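Ticket: instrument + consumables budget for suturing bench, next order
Queue: Lab equipment / purchasing
Status: Open, waiting on vendor
Priority: Medium (goes High if the April cutoff doesn't move)

Problem as reported
Instrument line in the draft budget doesn't match what the bench goes through. Draft was built off the Jirnance quote, which assumes one instrument type and one pad per station. We run needle drivers plus a grasper, and pads don't last. Need a number purchasing will accept before the form locks.

Log, 9:10
Pulled the old spreadsheet. Pads are under "misc", thread isn't anywhere. Somebody had needle drivers and graspers on the same line with one unit price, which is wrong, different part numbers. Split them. Total moved enough that the old approval prob doesn't cover it.

Log, 9:45
Asked the bench what a normal session needs on the arms. Answer: needle driver left, grasper right, pad with a cut already in it, braided black thread. So that's the config to price, not the single-arm one in the quote. 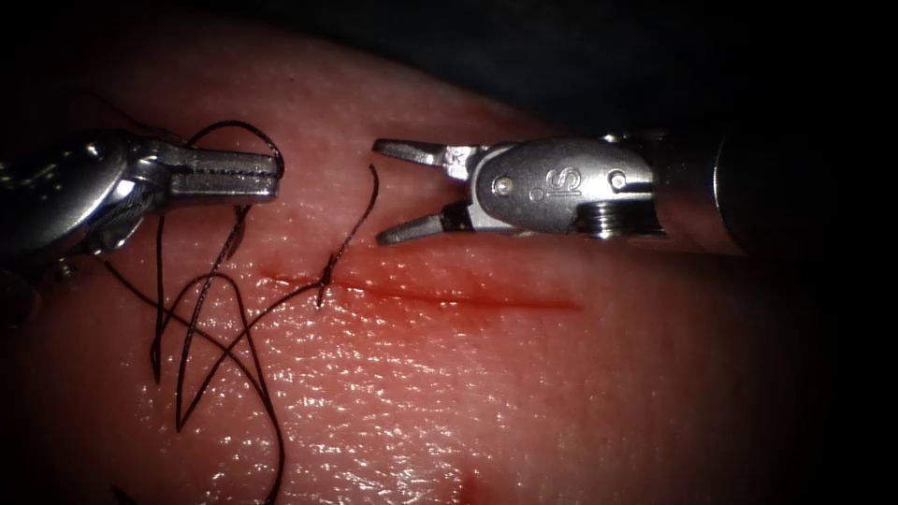
Priced it that way. Two instruments per station, and one spare of each for the room, not per station. Spare per station was in my first pass and it blew the cap, took it out.

Log, 10:30
Kudo price list came back. Pads 79 a box. Their minimum is 3 boxes, fine, we'd want that anyway. Shipping not included, asked twice.
Begović has a similar pad but sold singly and the lead time is worse. Keep as backup supplier, don't put on the form.

Log, 11:20
Thread. Bench wants it left long so people get practice managing the slack. OK but that means the "short lengths" pack in the quote is no use. Changed to spool. Needles stay on their own line, purchasing wants them seperate.

Log, 1:15 pm
Purchasing bounced the form. Reasons given:
- instruments coded as consumables. They're not, they're limited-life equipment, different code
- no use count per instrument
- pads need a justification sentence

Fixed the code. Use count: we don't log it!! Jirnance says the controller keeps it but I can't find the export. Emailed them. Until then using our own planning figure of 30 sessions per instrument, marked as estimate on the form.

Log, 2:40 pm
Justification for pads. Wrote: "Each pad is cut before practice and is replaced when the cut area is no longer usable." Purchasing asked can one pad be used more than once. Told them yes if there's surface left for a new cut, but budget shouldn't depend on it. They want something showing what a pad is used for. Attached to the form:

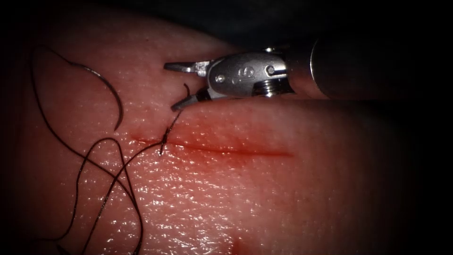 Log, 3:30 pm
Form accepted for review, not approved. Remaining gap is 300 over the cap. Options:
1. Drop the spare grasper. Saves enough by itself. Bench will complain.
2. Move thread to the Koscombe project code. They share the bench so it's fair, but needs their ok in writing.
3. Ask for the cap to be raised. Slow, would miss the cutoff.

Going with 2, fall back to 1. Not touching the spare needle driver either way.

Log, 4:05 pm
Koscombe said yes verbally. Asked for an email. No email yet.
Jirnance replied re use count, says it's in the service menu and needs an admin login. We don't have one. Opened a sub-ticket with them for it.

Open items
- email from Koscombe re thread
- shipping cost from Kudo
- admin login / use count export, then replace the 30 with the real figure
- corrected quote from Jirnance w/ both instrument types on seperate lines
- check if the pad boxes have a shelf life before we agree to the minimum

Next update when Kudo answers. Please don't resubmit the form from the old draft, the codes in it are wrong.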